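Ticket 1352 - laptop drops off wifi after sleep, mobile data wont take over
Status: open, waiting on user
Raised by: Marina Chatzigeorgiou
Assigned: Marius Ilie

Monday, September 30, 2024

09:10 Marina rang. Cornen laptop, the small one with the SIM slot. Close lid, open lid, no wifi. Icon says connected, nothing loads. Mobile data should kick in, doesn't. Been like it since the August update she thinks. Restart fixes it till next sleep.

09:25 Remote session. Wireless driver two versions behind. Updated. Slept it, woke it, same. Ping to router times out, 7 tries out of 7.

09:40 Turned off "let the computer turn off this device to save power". Came back after sleep once, then not the second time. Left it off anyway.

10:05 Tried her phone as hotspot. Same fault so not the office router. Rules out Christos's theory, sorry Christos.

10:30 SIM side. APN was blank!! Filled in from the Fullen sheet. Mobile data now works if switched on by hand, 200 MB test file came down fine. Still wont take over by itself.

10:50 Asked Marina for event log. 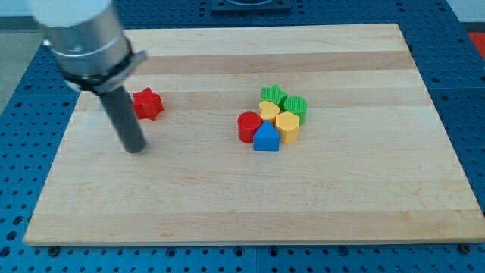 Attachment 1: rod tip over board, red star block to the right

11:15 Log is useful. Adapter gets the wake signal, then a second sleep request 5 seconds later from Porkent Dock Manager. She doesn't own a dock. Came preinstalled.

11:20 Uninstalled Dock Manager. Slept and woke five times, wifi back each time. Looking good but want a full day on it before closing.

11:45 Hae-won says two more of the same model in accounts, both have Dock Manager on. Not reported anything yet. Will check after lunch.

13:30 Checked both. One does it, one doesnt. The good one has older firmware. Do NOT update firmware on that one for now pls.

14:10 Automatic switch to mobile data still not working on Marina's. Setting is greyed out, looks like a policy thing. Passed to Pantelis.

To do
- Marina: use as normal, ring if it drops, note the time
- Pantelis: policy for mobile data switchover
- me: firmware versions for the rest of the batch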